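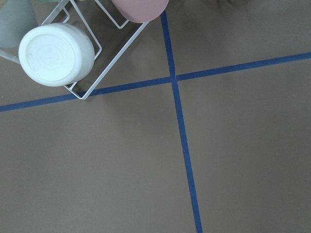

Cups in a white wire rack on the taped worktable at Brillondale.

Lowri Eynon has a folder of robot brochures on her desk and doesn't think much of any of them. She runs equipment planning for Brillondale, which supplies cafeterias and school kitchens, and she has been asked to say by 16th June whether the company should put money into an arm that can load and unload cup racks.

"I've read the word 'effortless' so many times I've stopped seeing it," she says. "What I want is the price of the second year."

The first-year price she has. Skalleck, one of two suppliers still in the running, quoted for an arm, a gripper and a wrist camera, with setup included. The quote left out spare fingertips for the gripper, the service visits and any change to the table it would be bolted to. Eynon found those in a separate price list after asking twice.

Her trial plan is plain. A rack of cups goes on a table marked with blue tape, and the arm has to deal with it for 1,000 cycles while staff write down every time a person has to step in. Both suppliers wanted a shorter run. Skalleck offered 202 cycles and a video.

"A video of what?" says Eynon. "I can make a video of me doing it right once."

Abilio Moya, who would have to keep the thing running, is a little kinder. He likes the camera at the wrist and thinks the software has come a long way. But he worries about the racks. "Thin wire, shiny coating, and they bend," he says. "You get one that's been dropped and it's a different shape from the one you taught it on. Then there's the cups. Color I don't care about. I care whether it's the same rim."

He has asked for a line in the budget for new racks, all bought from one batch. It adds $1,509 to the plan. Eynon put it in, though she grumbled about buying racks to please a machine that was meant to save money.

Has either of them seen a site where it pays? Moya visited Griffiths, a laundry and kitchen firm that has had an arm in place for a while. He came back impressed with the arm and less so with the staffing. "They had 3 people near it when I was there. One was loading, one was watching, and I never found out what the other one did."

Eynon laughs at that, but she has used it. Her draft counts no labor savings at all in the first year. Siwan Price in finance told her that makes the project look bad. "It does look bad," says Eynon. "If it still looks bad with honest numbers, we shouldn't buy it."

The other bidder, Brurby, will rent instead of sell. She leans that way for now, provided the contract lets Brillondale hand the arm back without a fee. The version she was sent had a fee on page nine.

She has returned it with the clause crossed out and is waiting to hear.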